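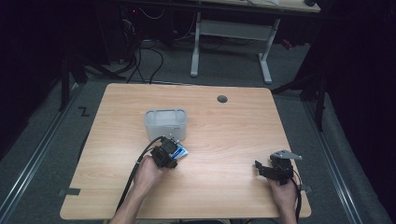 Larysa Panasiuk wrote in to ask whether the Conden desk top stays flat through a dry winter. Mine has. I checked it in April with a straightedge and found no bow along the front rail. The finish is less convincing - a mug left overnight raised the grain, and light sanding only partly fixed it. Load rating is 100 kg, and I have not gone past 20. The frame bolts needed retightening after the first month. At 126 dollars I would buy it again, with a better varnish.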